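Filed under: Workshop Tips > Grippers & Small Machines

I look after two hand-held grippers at work, the kind with fin-shaped jaws and a marker cube on top, and I've picked up a few habits that save me grief. Take what you like!

Wipe the pads first thing. A damp lint-free cloth does it, then let them air dry. I used to reach for alcohol (Natsumi Hirano talked me out of it) and my pads got chalky and started slipping on anything smooth.

Keep fingers off the marker cubes. If one gets smudged, breathe on it and use a glasses cloth. A scuffed marker gets reprinted, matte paper only, at 100 percent scale - "fit to page" cost me a whole afternoon in February.

Open and close each jaw slowly and listen. A click usually means a loose screw at the base of the fin. Snug it up, don't crank it. I check mine every 47 sessions, which is just how many lines fit on my log sheet.

Next, the cables. Leave slack at the gripper end, tape it down once, and then do your reach check standing up, with both grippers out in front of you at the height you'll really work at. Sitting at the bench always fools me.
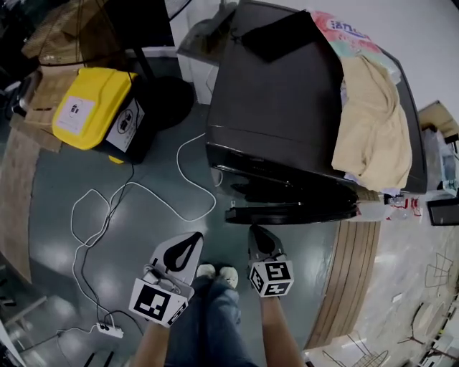
Both grippers held out over the floor, pads and marker cubes in view.

Last thing, store them jaws open. Closed jaws take a set over a long break, and Kevin Ó Ceallaigh has a pair that still leans left - poor things.

More tips
Getting tape gunk off a power strip
Screws that keep backing out
Labeling chargers so they come home

Contact Grirkura Workshop Notes | Copyright Grirkura | Back to top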